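Courses > Textiles and Care > Week 4 handout

September - notes by Lurdes Marinho

Laundering cottons and blends

Fibre first, then colour, then soil. Read the care label before anything else. Missing label = treat as a delicate.

Cotton - takes heat, takes alkali, shrinks on the first wash. Most of the shrinkage is relaxation, i.e. yarns stretched at the mill going back to where they want to be. Polyester - hardly shrinks, but holds body oils and grabs grey from other loads. Blends: go by the weaker fibre.

Iron settings (learn these)
one dot - 110 C, acrylic, nylon
two dots - 150 C, wool, polyester
three dots - 200 C, cotton, linen

Dye bleed test: damp white cloth, press on an inside seam, wait. Any colour on teh cloth, wash alone. Reds and navys worst.

Drying. Line dry in shade where you can, sun fades colour unevenly. Tumble drying on high sets creases in blends, very hard to get out later.

Folding - lay flat first, smooth from centre outwards, sleeves in, then thirds. Do it on any big clean surface.
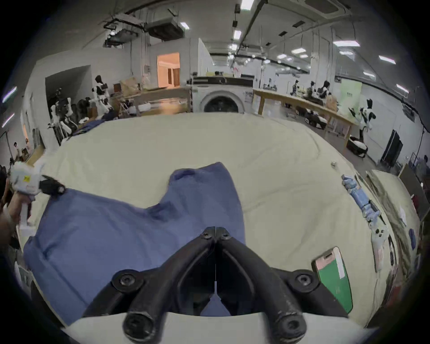 Fig. 3 - Blue garment laid out on a bedspread, centre still wrinkled.

Reading for next time: Bako, chapter on starches and finshes. Bring one cotton swatch, unwashed, 100 mm square.

Questions to Karabo Mtshali, textiles office | Back to top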